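시뮬레이션에서 집기 판정 로직을 다시 짰다

2022-08-10

지난 글에서 Stodidby의 플래너를 교체한 이야기를 썼는데, 그 뒤로 남은 문제가 하나 있었다. 식료품을 바구니에 넣고 빼는 태스크에서 성공 판정이 실제 상태와 어긋나는 경우다. 플래너 쪽은 더 건드리지 않았고 이번에는 판정기와 상태 추정만 고쳤다. 코드는 Brutitz 저장소의 eval 브랜치에 올려 두었다.

기존 판정기는 물체 중심점이 바구니의 바운딩 박스 안에 들어오면 성공으로 처리했다. 구현은 간단하지만 오이처럼 긴 물체에서는 쓸모가 별로 없다. 중심점이 박스 안에 있어도 한쪽 끝이 테두리에 걸쳐 있을 수 있고, 그리퍼가 아직 물고 있는 상태도 걸러내지 못한다. 박스 높이를 줄이면 걸쳐 있는 경우는 일부 빠지지만 그리퍼 문제는 그대로 남는다. 반대로 너무 줄이면 바닥에 제대로 놓인 것까지 실패로 찍힌다.

조건을 2개로 나눴다. 첫째는 포함 조건으로, 물체 메시의 볼록 껍질 꼭짓점이 전부 바구니 내부 볼륨에 들어와야 한다. 둘째는 해제 조건으로, 손가락 링크와 물체 사이의 접촉 쌍이 일정 스텝 동안 비어 있어야 한다. 두 조건을 모두 만족할 때만 성공 이벤트를 낸다. 스텝 수는 설정 파일로 뺐다.

포함 조건에서 시간을 제일 많이 쓴 부분은 바구니의 내부 볼륨 정의였다. 벽에 직사각형 구멍이 줄지어 나 있어서 시각 메시를 그대로 쓰면 레이 캐스팅이 구멍으로 빠져나간다. 처음에는 이걸 모르고 법선 방향만 의심했다. 결국 시각 메시와 별개로 벽 네 면과 바닥 한 면으로 된 프록시를 만들어 판정 전용으로 등록했다. 물리 충돌에는 관여하지 않는다. 프록시는 바구니의 로컬 프레임에 붙어 있어서 바구니가 테이블 위에 비스듬히 놓여도 축 정렬 박스를 쓸 때처럼 모서리에 헛공간이 생기지 않는다.

비교에는 Hirnthorpe 장면을 썼다. 대상은 오이이고, 고구마와 사과, 캔, 종이팩류는 방해물로 고정했다. 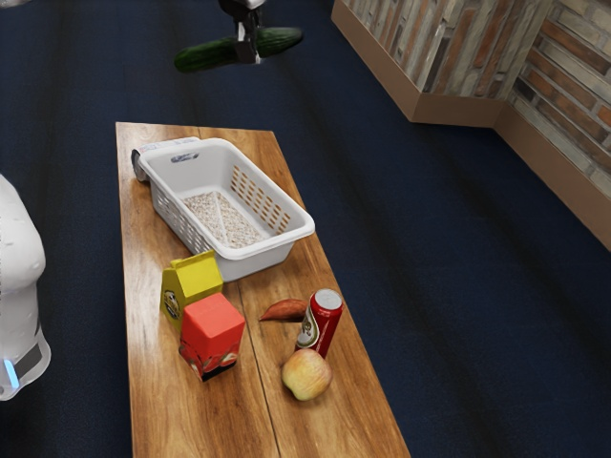
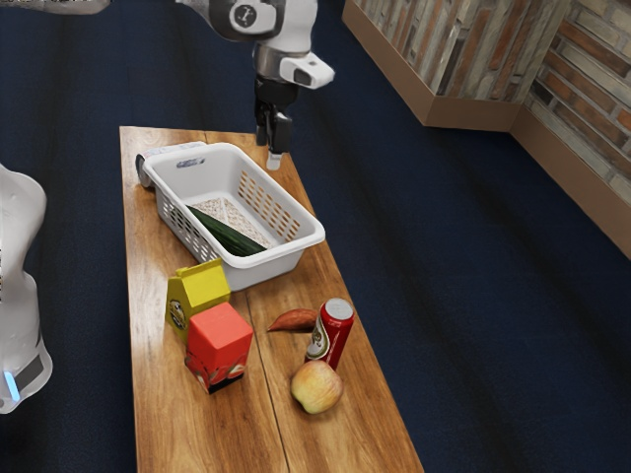
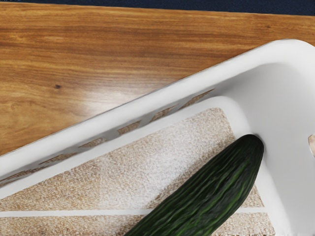
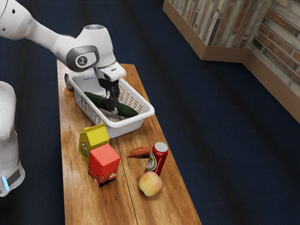
Hirnthorpe 장면의 오이 태스크. 첫 번째는 오이가 공중에 들려 있는 상태, 나머지는 오이가 바구니 안에 있는 상태.

네 번째 같은 상태가 예전 판정기의 대표적인 오판 구간이다. 손가락이 바구니 안에 내려와 있고 오이도 안에 있으니 중심점 기준으로는 무조건 성공이다. 넣는 태스크라면 해제 조건이 따로 필요하고, 빼는 태스크라면 애초에 시작 상태와 구분이 되어야 한다. 그래서 태스크 방향을 판정기 인자로 넘기도록 바꿨다. 빼는 쪽은 포함 조건을 단순히 부정하는 것으로는 부족하다. 꼭짓점 하나만 볼륨 밖으로 나가도 참이 되기 때문이다. 모든 꼭짓점이 볼륨 밖에 있는지를 별도로 검사한다.

세 번째처럼 가까운 시점에서는 다른 문제가 있다. 오이의 한쪽 끝이 화면 밖으로 나가면 마스크에서 구한 장축 길이가 짧게 나온다. 상태 추정기가 이 값을 그대로 믿고 자세를 갱신하면 중심이 보이는 쪽으로 끌려간다. 마스크가 이미지 경계에 닿으면 해당 시점의 길이 측정을 버리고 방향만 쓰도록 했다. 방향 쪽도 공분산은 키워 둔다. 필터 게이트는 손대지 않았다.

재생 테스트는 저장해 둔 에피소드 735개로 돌렸다. 이 중 98개에서 구판과 신판의 결과가 갈렸다. 갈린 것들을 로그와 대조해 보니 대부분 그리퍼가 접촉을 유지한 채 성공이 찍힌 경우였다. 신판이 틀린 것은 2개이고, 둘 다 접촉 쌍이 한 스텝씩 깜빡이는 바람에 해제 카운터가 계속 초기화된 경우다. 접촉 신호에 히스테리시스를 넣으면 해결될 것 같은데 아직 적용하지 않았다. 솔버 반복 횟수를 올려도 깜빡임은 줄지만 재생 속도가 떨어진다.

로그 포맷도 조금 바뀌었다. 이전에는 success 필드 하나만 남겼고 지금은 contained, released, direction을 따로 기록한다. 예전 로그를 읽는 스크립트는 success만 보면 그대로 동작한다. 다만 Halász 뷰어는 알 수 없는 필드를 만나면 해당 줄을 건너뛰므로 최신 버전으로 올려야 한다.

남은 작업은 히스테리시스와 프록시 자동 생성이다. 지금은 바구니 모델이 늘어날 때마다 벽 치수를 손으로 적고 있다. 내부 볼륨을 복셀로 채운 뒤 평면을 맞추는 방식을 시험 중이고, 11월 릴리스에 넣을 생각이다. 그 전까지는 새 모델을 추가할 때 proxy 항목이 비어 있으면 로더가 에러를 낸다.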